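Home | Opinion | Work | Letters | About

The washing-up can wait

October
By Veronica Mocanu

Every few months somebody sends me a clip of a machine doing a kitchen chore and asks whether I am still a sceptic. I am. The latest came from Teltton, whose demonstration is set in a simulated kitchen, and I have now watched it more times than is good for anyone.

The chore is dull, and I give them credit for that. Clear a few things out of a sink. No backflips, no pouring of wine. A child of four could make a fair go of it, which is why I think it is a better test than most of what I get sent. 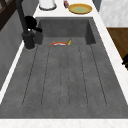 My trouble begins with the word "clear". In my house it covers a dozen small decisions. Is that a scrap or somebody's lunch? Does it go in the bin, the compost or back in the fridge? Will the plate survive being gripped by the rim? I make these choices with my mind on the radio. A machine has to be taught each one, and then taught again when the plate is a bowl.

Then there is the matter of the kitchen being made of numbers. I have nothing against simulation. It is cheap, and you can drop a plate 60 times without buying another. But a drawn sink has no grease in it unless someone puts the grease there. Mine has a film of cold gravy, a teaspoon stuck to the plughole and a sponge I would rather not discuss.

I put this to Corina Ghiță, who used to fit out canteens for Stismont and has seen plenty of clever kit arrive on a pallet. She was kinder than me. "They'll get the picking up sorted," she said. "It's the wiping I'd worry about." Her last site had a sorting arm that managed 54 trays in a morning. The woman it was meant to help did over twice that, and mopped.

Teltton's answer is that two hands change everything. Perhaps. I can see that one hand to steady and one to lift is how most of us do it. But a second hand is also a second thing to go wrong, and both have to agree about where the aubergine is.

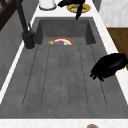 What would change my mind

Let me bring the dishes. Let me leave them overnight, stacked badly, with a sharp knife under the suds. Run it for 2 hours with no engineer in the room - and show me the whole 2 hours, including the breakages.

If it gets through that, I will write a different column. Until then I would not put money on a robot for the home, and I would think hard before putting one in a canteen. I have a pair of rubber gloves and they have never needed an update.

Related
Gill and the warehouse that went back to trolleys
Dasa's lawnmower, one summer on
Who mends the self-checkout?
Letters: in defence of the dishwasher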